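About Us | Research

Who We Are and How We Work
By the Wistgate team
October 6, 2025

Hi, we're Wistgate! I joined back when our whole plan fit on one page, and the plan hasn't changed much: teach robots to handle clothes by having people do it first, with the same kind of hands. Our method is called Clollatus, and it starts with someone standing at a table with a gripper in each fist.
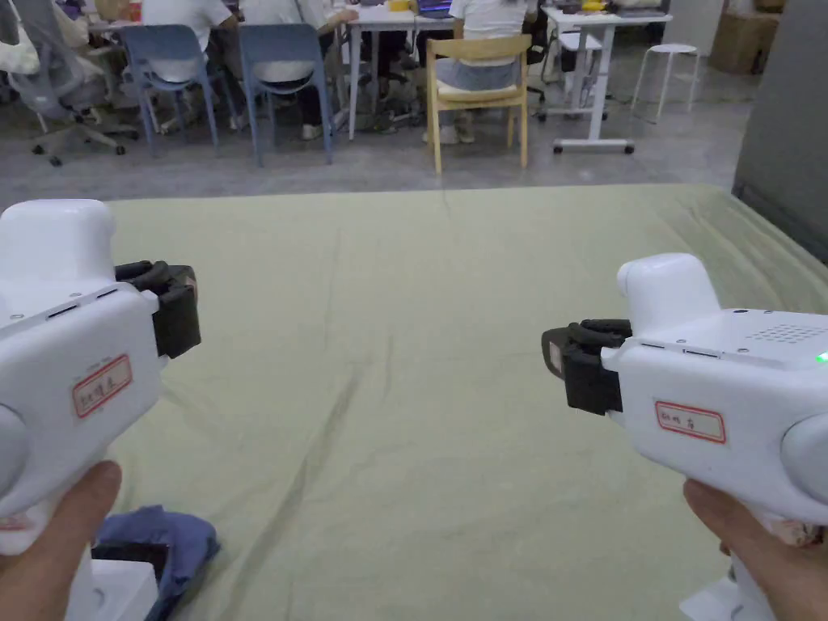
Clollatus records both hands together, so the model learns what the left one is up to while the right one is busy. Every session begins with the jaws facing each other over the open sheet - it gives us a clean starting pose. The handwritten stickers on the sides are how we tell one gripper from another (low-tech, but it works).

A session is 21 tries with one garment, and then we swap. We have 303 sessions on file, and I've sat through way too many of them! 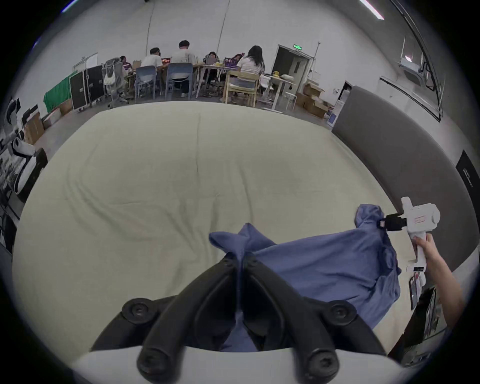

The tricky part is teaching a policy when to let go. Our first models hung on forever, so in March we began marking each release by hand, and finished folds went up to 70 percent on shirts the robot had never met.

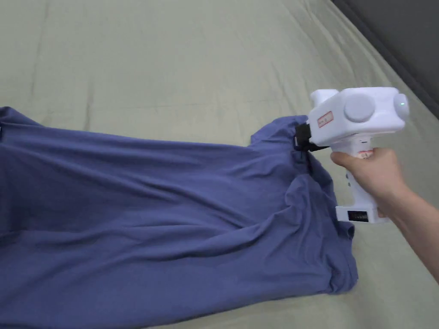 What's Next

Kettunen, our second project, takes the same recordings and asks how few we can get away with. Right now we're trying it with 7 sessions per garment. Shirts are fine - long sleeves are still a mess.

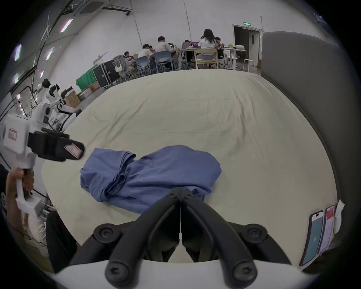

Wistgate Notes, Issue 7

We write up the wins and the flops in Notes, so have a look, and come say hello if you work on cloth too.

Related
- Clollatus: marking the release
- Kettunen, first results
- Troltora, our labeling tool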